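OK, thread time. We finally have a result on the camera dropout idea and I've been itching to talk about it since April.

Quick background. We train one policy for a bunch of kitchen counter tasks (drawers, moving toy food around, putting stuff on boards). It gets 3 camera views: one on the wrist and 2 fixed ones looking at the counter. For months it had a bad habit that drove me up the wall.

The habit: it fell in love with the wrist camera. Give it all the views and it would basically ignore the fixed ones. Makes sense if you think about what a wrist camera sees right before a grasp. The answer is right there, huge, in the middle of the picture.

Trouble is, a wrist camera is great at the end of a reach and pretty lousy at the start. You're swinging over the counter and all you get is faucet.

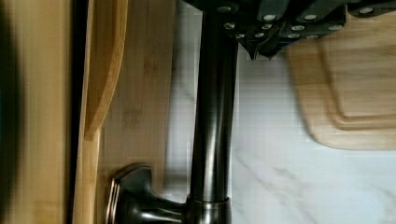

So the policy would start a reach, lose track of where it was on the counter, and drift. Then it would spot something vaguely board-colored and commit to it with total confidence. Wrong board, most of the time. Lots of wood in our kitchen and from close up one tan surface looks a lot like the next!

Tolera Tefera's suggestion was almost embarrassingly simple: during training, blank out the wrist view on 40 percent of the clips. Whole clip, gone, gray. The policy has to get through on the fixed cameras or take the loss.

I was skeptical. I figured we'd get something that was mediocre with every camera instead of great with one. (I put this in writing, in the project channel, where Huguette Sutherland can and does quote it back to me.)

One detail that mattered more than I expected — you have to drop the wrist view for the whole clip. We first tried dropping single frames at random and it did nothing at all. The model just coasts on the last wrist frame it got and waits for the next one. Sneaky.

Drawers were where I was most worried. You want close-up detail on a bar handle, and from farther off the gripper itself can get between the camera and the part you care about. 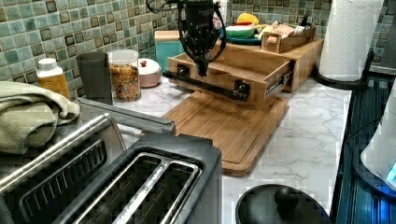 We also kept a separate set of drawer runs out of training completely, so we could see if the dropout version got sloppy at contact. It got a little slower lining up. It didn't miss more. I'll take slower.

The data side: 400 demos total, all teleoperated, same demos for both versions, same training length, same everything except the blanking. Afonso Morais was very firm on that last part and he was right. We had an older comparison where the two runs had different learning rates and it was useless.

The clutter stays on the counter on purpose, by the way. Toaster, tea box, toy watermelon, whatever. We move things between sessions and swap pieces in and out. If you only ever train on a clean counter you learn a clean counter. 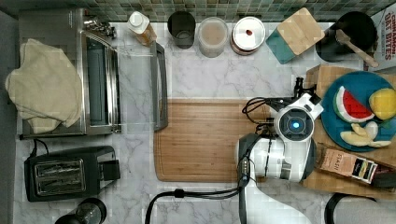 What changed: the big win is in the first half of the reach. The dropout policy heads toward the right region early and then seems to hand over to the wrist view once it's close. We didn't tell it to do that. You can see it if you gray out cameras one at a time at test time and watch how much the predicted motion shifts. Early on, killing the top view hurts. Near contact, killing the wrist view hurts. In the baseline the wrist view is the one that matters all the way through.

What didn't change: anything where the arm blocks its own target from above. Then the top view is mostly arm and cable, and dropping the wrist view in training can't invent pixels that aren't there. Still our worst failure.

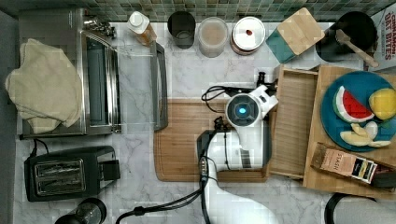 Top view, arm reaching over the middle cutting board. Cinnamon Oat Bites holding down the right side.

A few people asked if 40 percent is magic. No idea! We tried lower and got less of the effect. Going a lot higher made contact shaky. I haven't done a proper sweep, and Jacobus Mthembu wants the machines for his own runs first, so it'll be a while.

Someone also asked about dropping the fixed views instead. We did one run. It came out looking like the baseline, maybe a hair worse on long reaches. One run, so please don't cite me on it.

Next up is trying the same thing on the Mutiso setup, where the fixed cameras sit much lower. If it holds up there I'll believe it a lot more. Code needs cleaning before I can share it, and the config file is currently named plinedness_final_final2, so give me a couple weeks.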